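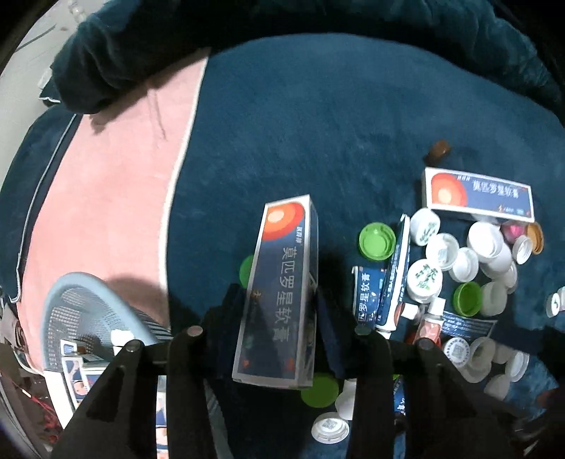 Travel medicine kits, what do you pack?

trukenwood_mo
Posted October 18, 2020

Hi all! I know hardly any of us are going anywhere just now, but I'm sorting my cupboard and dreaming of the cabin in February (six of us, 30 miles from a drugstore, and one of the kids always scrapes something). Do you keep everything in the boxes, or take it all out to save room?

Ingegerd Rønning
Boxes, always, dear. I did the baggie thing once and spent a whole evening squinting at a strip of pills with half the name torn off. The box has the date and the leaflet, and it's worth the space.

pralto24
Have to disagree, with love! Three boxes and my bag is full. I snap a picture of each label on my phone and pack only the tubes and strips. Been doing it for years and never had trouble.

Ingegerd Rønning
And when your phone dies at the cabin? :) Anyway, I tip mine out on the bed every fall and go through the dates.

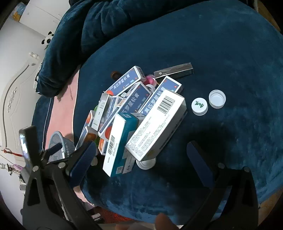
The pile on the blanket, ointments at the back

trukenwood_mo
Oh, that's a good heap! You may have talked me into keeping the boxes, at least for the ointments.

aigner_j
I'd go halfway: flatten the boxes and tuck them in the side pocket with the leaflets. And ask your pharmacist before sharing any prescription cream among the kids, please.

pralto24
OK, flattening I could live with.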